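Bags, liners and thin plastic: your questions

Written by Adeel Awan for the Cilgate household pages. Last gone over in February.

Do I need special bags for sorting and storing things at home?

Mostly no. I've been sent a good many "storage grade" bags over the years and I have yet to find one that holds a jumper better than an ordinary bag with no holes in it. If a packet says the plastic has been specially developed for cupboards, ask yourself what the cupboard was doing to the old plastic.

Are blue bags for anything in particular?

It depends where you live. Some councils use a blue bag for paper, some for mixed recycling, and some don't use blue at all. Check your own council's page and ignore whatever your cousin two towns over tells you. Inside the house the colour means whatever you decide it means. In ours, blue is for things that are leaving and clear is for things that are staying, and that has held up fairly well apart from one winter coat.

See-through or solid?

For storage, I'd go for see-through or at least tinted. A translucent blue bag is a fair compromise. You won't read a label through it, but strong colours such as yellow do show, and that is often enough to tell one bag from the next without untying anything. Solid black bags are where things go to be forgotten. I have opened black bags of my own with no idea what I'd find. 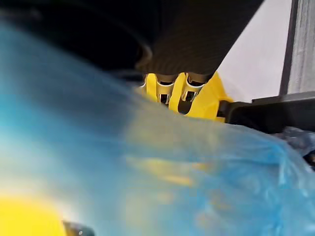
The tint does make pale things hard to pick out, so whites and creams are better in clear. And put a label on anyway. People who say they will remember what is in each bag are people who haven't yet had to look for the phone charger.

How thick should the plastic be?

Thicker than the cheapest, thinner than the dearest. Thickness is usually given in gauge or microns, and some packets give neither, which I take as an answer in itself. Thin bags are fine for cushions, bedding and soft toys. Anything with a corner will find its way out. If you only have thin ones, wrap the corners in a tea towel first or double up.

The packet says "heavy duty". Does that mean anything?

Not much. I know of no rule that stops anyone printing it. Phetsri sell a heavy duty bag and an "everyday" bag, and when Rizwan Siddiqui and I filled one of each with tins in his garage, both handles went before the bottoms did. Hardly a proper test, but neither is the picture of the strong man on the front.

Are vacuum bags worth it?

For a spare duvet, yes, if you're short of room. For everything else I'm doubtful. The valves leak, and what you slid under the bed flat in autumn may be a balloon by spring. The Nerolano set I bought came with 4 bags and a little hand pump. Two have stayed flat. I wouldn't use them for down or wool for more than a season.

Can I keep clothes in plastic for years?

I wouldn't. Plastic traps damp, and if a garment goes in even slightly moist it can come out smelling of pond. Cotton bags or a plain box with a lid will do better for the long stretch. Plastic is good for moving house, for dusty lofts over a few months, and for the run to the charity shop.

Should I buy in bulk?

A roll of 100 lasts most homes a long while. There are cartons of 1,000 on sale and the price per bag does look lovely – until you have to find somewhere to keep the carton. Work out the price per bag yourself, too. Big packs aren't always cheaper.

What about "biodegradable" ones?

Read the small print. Some will only break down in an industrial composter, and your loft isn't one. Reusing an ordinary bag until it splits seems to me a safer bet than trusting a leaf printed on the packet.

How do I stop the things being a danger?

Keep them well away from babies, small children and pets, full or empty. Tie a knot in any bag you're throwing out, and don't leave loose ones on the floor. They're slippery on tiles.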